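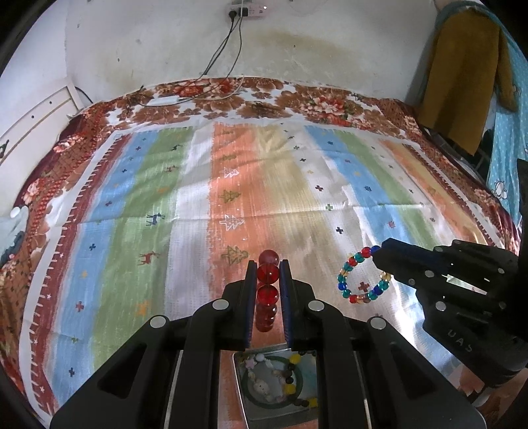 リシドベリ(Lisidberg)冬の行列に初めて班で参加する人のための手引き

最終更新:02/03/2026
文:Dagný Brøndum

12月の冬の行列は、町の入口の橋から広場まで歩くだけの行事です。歩くだけなら手引きなど要らないだろう、と私も最初の年は思っていました。その年、うちの班は広場の手前で前の班のロバに追いつき、以後ずっとロバの後ろを歩きました。ロバの後ろを歩くとどうなるかは、ご想像におまかせします。

以下は、班を組むところから当日の解散までの手順です。全部読むのが面倒な人は、申込みと並び順のところだけ読んでください。苦情のほとんどはこの二つから来ます。

班を組む

班は5人から受け付けています。赤ん坊は人数に入り、犬は入りません。この件については過去に長い議論があり、犬の側が負けました。

上限はありませんが、13人を超えると後ろの人に班長の声が届かなくなります。超えそうなときは二つに割って、それぞれに班長を置いてください。割り方でもめたら、歩くのが速い組と遅い組に分けるのがいちばん平和です。仲の良し悪しで分けると、翌年の春まで尾を引きます。

班長は、声の大きい人より時計を見る人に頼みましょう。Grethe Nørgaardさんは長年うちの班の班長でしたが、当日に彼女がしたことといえば、時計を見て「まだ」と「今」を言うことだけでした。それで足りました。

申込み

用紙は広場のパン屋モーエンセン(Mogensen)のレジ横にあります。パンを買わずに用紙だけ取っても構いません。構わないのですが、私はまだそれをやり通せた人を見たことがありません。

記入するのは次の項目です。

班の名前
班長の名前と、当日つながる電話番号
人数
持ち物の中で一番背の高いものの高さ
音を出すかどうか
動物の有無

班の名前は読み上げられます。橋のところで、拡声器で、風の中で読まれます。凝った名前をつけた班は、毎年違う名前で紹介されています。四文字か五文字くらいにしておくのが無難です。

高さの欄を空白にする人が多いのですが、途中のプレストウッド(Plestwood)小路に低い看板があります。看板は動きません。持ち物のほうで折り合いをつけてください。

参加費は一班につき200クローネ、用紙と一緒に封筒に入れて店に預けます。封筒の表に班の名前を書くこと。名前のない封筒は善意の寄付とみなされ、ありがたく温かい飲み物の代金になります。

テーマを決める

テーマは自由です。自由と言われると人は必ず困るので、決め方をひとつ書いておきます。

まず、全員に町の好きなところをひとつずつ紙に書いてもらいます。次に、町に腹が立つことをひとつ。集めて読むと、たいてい後者のほうが字数が多く、筆圧も強い。テーマはそちらから選びましょう。除雪車が自分の家の前にだけ雪を置いていく件を扱った班は、沿道の拍手がいつまでもやみませんでした。除雪車の運転手も拍手していました。

避けたいのは、個人が特定できる悪口と、説明に看板が三枚要る冗談です。見物人は寒い中に立っていて、目の前を通る班に使える時間は短いのです。

伝統的な題材にしたい人は、Ok-hee Yookさんがまとめた小冊子「ケトミネ(Ketomine)の昔話」が図書室にあります。水車小屋の話と、鐘を売ってしまった牧師の話が人気です。鐘のほうは毎年どこかの班とかぶります。かぶったときは、申込みの早い班がそのまま、遅い班が工夫する、という決まりです。

衣装と持ち物

手持ちの冬着の上に着られるものを作ってください。衣装のために上着を脱いだ人から順に、途中の曲がり角で姿を消していきます。だいたい居酒屋の前の曲がり角です。

布は軽いもの、留め具は手袋をしたまま扱えるもの。待ち時間の途中で必ず誰かがお手洗いに行きます。背中の紐を三人がかりで結ぶ衣装は、そのときに班の結束を試してきます。

灯りは電池式に限ります。予備の電池は班長ではない人が持つこと。班長は時計で手一杯です。電池は前の晩に入れ替え、一度つけてみて、消してから寝てください。最後の「消してから」を飛ばす人が後を絶ちません。

台車を使う場合は、止め方を先に考えましょう。小路の先はゆるい下り坂です。動かし方を工夫した台車はたくさん見ましたが、止め方まで工夫した台車は少なく、広場の噴水の縁にはその歴史が刻まれています。

練習

通し練習は一回で十分です。できれば暗くなってから、本番の靴で歩いてください。明るいうちにスニーカーでやった練習は、本番のことを何も教えてくれません。

歩く速さは、班でいちばん小さな子に合わせます。歌う班は、歌いながら歩けるかどうかをここで確かめること。歌えるし歩けるのに、両方いっぺんには無理だという大人が、どの班にもひとりはいます。その人には旗を持ってもらいましょう。
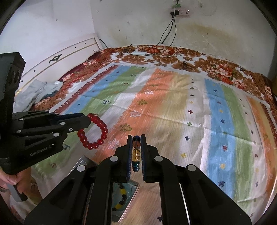
並び順

並び順は、行列の前の週にパン屋の窓に貼り出されます。決めているのはArnar Brynjólfsdóttirさんで、決め方は次のとおりです。

音を出す班どうしは隣り合わせない
小さな子のいる班は前のほう
台車のある班は後ろのほう
動物のいる班は一番後ろ

四番目の決まりができたのは、冒頭に書いた年の翌年です。この手引きの著者が多少の働きかけをしました。

順番を変えてほしいときは、貼り出しの翌日の昼までにArnarさんに電話を。当日、橋の上で交渉を始めるのはやめてください。橋は狭く、彼女は疲れていて、答えはもう決まっています。

当日の流れ

一、出発の60分前に橋のたもとに集合します。早すぎると思うでしょうが、そう思って遅れて来る人の分がすでに含まれています。

二、班長は受付で番号札をもらい、先頭の人の左腕につけます。右腕は見物人から見えません。

三、前の班との間を、台車一台分あけて出発します。詰まってきたらその場で足踏みを。立ち止まると後ろが玉突きになり、後ろの班には台車があります。

四、小路では一列になり、背の高いものを下げます。看板をくぐったら、また上げるのを忘れずに。下げたまま広場まで来る班が毎年あり、何の仮装だったのか最後までわかりません。

五、広場では時計回りに一周して、教会側に抜けます。反対に回った班は、残りの全員と正面から挨拶を交わすことになります。

六、教会の裏で番号札を返し、温かい飲み物を受け取って解散です。カップは持参してください。

天気が悪いとき

雪なら歩きます。雨でも歩きます。中止になるのは強風のときだけで、判断は昼過ぎに出て、パン屋の窓に紙が貼られます。風の強い日に紙を貼るという方法については、改善の提案を随時受け付けています。紙が見当たらない場合は班長に電話してください。

よくある質問

ひとりで参加したいのですが。
用紙の班の名前の欄に「ひとり」と書いて出してください。同じように書いた人たちとまとめて一班にします。この班は毎年いちばん歌がうまいです。

引っ越してきたばかりでも参加できますか。
できます。Hidayah Chongさんは越してきた最初の冬に参加し、次の冬には班長になっていました。断り方を覚える前に頼まれたそうです。

賞はありますか。
ありません。昔はありましたが、受賞した班としなかった班が同じスーパーで買い物をする町なので、なくなりました。

ロバは今年も来ますか。
来ます。一番後ろです。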